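December 27, 2021

**Grarwood opens a free drivers' rest stop at the Escobedo yard, and I get to tell you about it**

I've been driving for Grarwood for long enough that when the office wanted somebody to write this announcement, they handed it to me and told me to sound like myself. So, hello! I'm Dolores Doucet, I haul mostly groceries and building supplies, and I have some news for anybody who drives a truck through our part of the world.

Starting in April, the old tire building at our Escobedo yard will be open to every working truck driver, any company or no company at all, day and night, for free. Showers, a kitchen, laundry, a quiet room with real recliners (I have tested them, at length), and 38 parking spaces with lights over them. You don't have to be loading with us. You don't have to buy anything. Show your commercial license at the gate and come on in.

If you drove through the spring of 2020 you already know why I'm so worked up about this. I remember pulling up to places I'd been delivering to for years and finding a sign taped on the restroom door. Dining rooms closed, drive-thrus that wouldn't serve you on foot and couldn't fit you on wheels. I ate a lot of peanut butter crackers that year. People were kind too, and I don't want to leave that out - a lady at a feed store handed me a whole pan of cornbread through my window - but you can't plan a work week around cornbread.

Anika Ferreira, who runs our operations side and used to dispatch me, started asking drivers last winter what they needed most. We got 2,623 answers back, a good many of them from people who have never hauled a thing for Grarwood. Parking came first, then showers, then "a bathroom that is open," which got written in so often that Anika read a bunch of them out loud at our spring meeting. It was pretty quiet in there afterward.

"I expected to hear about pay, and I did," Anika told me. "But page after page was people asking for a place to wash their hands. We had a building sitting there. I couldn't come up with a good argument for leaving it that way."

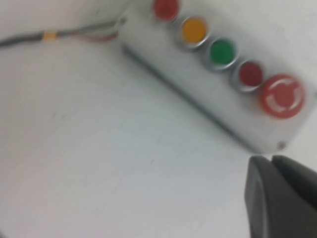 Truckers have been sleeping in their seats at this yard since before I got my license, so you can imagine how many opinions there were about what should go in the building. Hazel Ostrowski is in charge of the remodel, and she listened to all of us, which must have been tiring. The big argument was over the gate and the wash bay. Some folks wanted everything on a phone app. I wanted something I could work at three in the morning with cold hands, and that's the side that won. It'll be plain push buttons, big and round, the kind where there's a red one and a yellow-orange one and a bright green one in a row and each has a shiny metal ring around it. Hazel says we'll put up a card saying what each one does, in English and Spanish, with the letters good and large. There will be a phone on the wall too, if you'd sooner talk to a person.

The kitchen is the part I'm most excited about. Two stoves, a big fridge, and a long table, and a shelf where you can leave canned goods for the next driver if you've got extra. Tiroment, the equipment shop down the road from us, is giving us the washers and dryers and will keep them running for the first year. Drusulum is covering the showers and the hot water. Both of those companies had drivers out there all through the shutdowns, same as we did, and neither one needed much convincing.

Lucinda Gallagher will manage the place. She spent years as a night clerk at a truck stop and she can back a trailer better than I can (she'll tell you so).

"I want it clean and I want it calm," Lucinda said when I asked her for something to put in here. "Leave the engine noise outside, wipe down your stove, and stay as long as your clock says you have to."

We're still taking names for the opening list. The first 300 drivers to sign up get a locker tag and a thermos, and I've already seen the thermos and it's a good one - it fits in the cup holder, even in my truck. You can use the rest stop without signing up, of course.

**For drivers:** sign up at the dispatch window in Escobedo, or ask any Grarwood driver for a card. I keep a stack on my dash.

**For reporters:** Zoi Athanasiadis in the Grarwood front office can set up visits and interviews, and she has the floor plan and the full survey results if you'd like to see them. If you want to ride along with me for a morning, tell Zoi. Bring a jacket, my heater is moody.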